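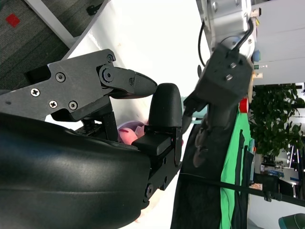 Clear tubs for small stuff: worth it?

I keep reading that see-through containers will fix a messy work table. I doubt it. A pale tub you can half see through still hides whatever is at the bottom, and a lid makes it worse. I bought a set of Clokell tubs in November and kept 3 of them.

What I'd still use one for: a bright thing you reach for all day. Pink shows up fine on a white tabletop. Gray screws don't, tub or no tub.

Skip the printed labels. Masking tape and a pen do the same job, and the tape peels off.

White tabletops get sold as easy to clean. Maybe – but every smudge shows, so plan on wiping more often. Dish soap and a damp rag. The special spray did nothing extra for me.

Audrey-Anne Cloutier swears by stacking. Mine slid.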